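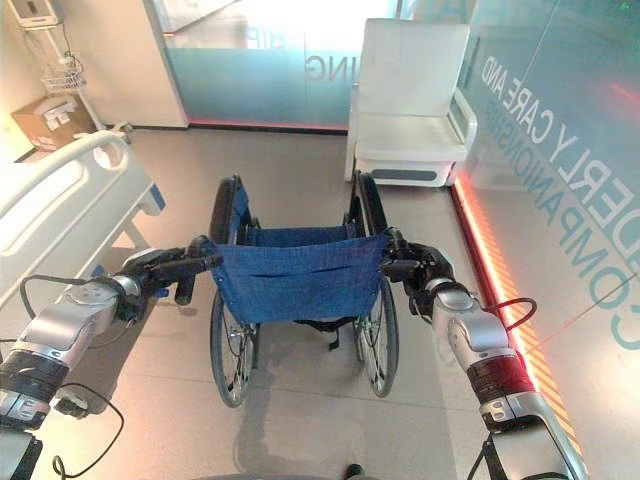 Folding chair, blue sling, beside the bed. Back view, held at the handles.

November, notebook of Grigoris Giannakopoulos

Started 9:40. The question on the sheet is whether the folding chair is good enough for the practice room or whether we buy the Varkard one that Lodhi keeps sending us the leaflet for. I went in thinking the leaflet was nonsense and I still mostly think so, but I have fewer reasons than I did at breakfast.

Backrest first. The fabric sags in the middle between the handles. Tuson's note from last time calls this "worn out, replace." I don't buy it. A sling back is cloth hung between two tubes and it is going to dip. What I would want to know is how much it dips with a person in it, compared with how much it dipped when it was new, and we have neither number. The rivets are all there and the seam across the back is holding. If someone wants to call that worn out they can show me a tear.

Checked the pocket while I was there. Stitching fine. Two pens and an old parking slip in it. Pens now in the drawer.

The strap underneath is a different matter. It hangs down below the seat by the cross-braces and I can't tell what it was meant to be fastened to. Tuson thinks calf strap. I think it could just as well be the tie that holds the chair shut when folded. The manual is for a different model (same color, which is how it ended up in our binder). Until we know, it gets tucked up before anyone pushes the chair. I don't want it near a wheel.

Parking next to the bed. The instruction card says to bring the chair "close alongside, slightly angled," and then gives no angle and no distance. Tried it 6 times with Tuson sitting in. Writing down what I saw and no more than that:

- Tries 1 and 2, chair parallel to the bed. Armrest against the side rail. Tuson had to lean out past the armrest to get going. Bad.
- Tries 3 and 4, front of the chair turned in toward the bed. Easier to stand up, but the rear wheel ended up farther out than I liked and the turn onto the mattress was longer.
- Tries 5 and 6, turned in less. Best of the lot, says Tuson, who had also had the most practice by then. So I am not going to write that this angle is the right one. Should be repeated with somebody who hasn't done the other four.

The padded armrests are the real limit, I think. They don't lift on this chair. Lodhi's whole pitch for the Varkard is that its arms swing away, and fine, that would help with a sideways transfer. It would do nothing for the stand-and-turn, and stand-and-turn is most of what we teach in here.

Brakes. Both on, pushed from behind, hard. The chair slid on the tile with the wheels locked. Tuson's conclusion was that the brakes are bad. The wheels weren't turning, so the brakes were doing their job and the tires were slipping on the floor. We mopped before starting, which was stupid of me. Repeat on a dry floor before anyone orders brake parts. I have seen us order brake parts for a floor before.

Bed rail. Side rail went down without a fight today. Last month's entry says it sticks. Either it was fixed and not written down or it depends on how you hold it. Please write it down if you fixed it.

On price, for the record: Nukham quoted 200 for a new seat and back set for this chair, fitted. I asked what was wrong with the ones we have and got "they age." Everything ages. Not ordering.

4 things for next time:
Find out what the strap is.
Brake push again, dry floor.
Measure the sag, empty and with Tuson in it, same spot both times, and write the spot down.
New sitter for the parking tries.

I'd also like a line on the card about which side of the bed we're using. All of today was on one side only, and half the people who come through will have to do it on the other. I have no reason to think it comes out the same.

Stopped 11:15. Chair folded and back against the wall. It took two goes to fold, the seat has to be pulled up from the middle and I keep forgetting and pushing at the arms.

Added after lunch: Tuson has read this and disagrees about the backrest. Noted. Still want the measurement.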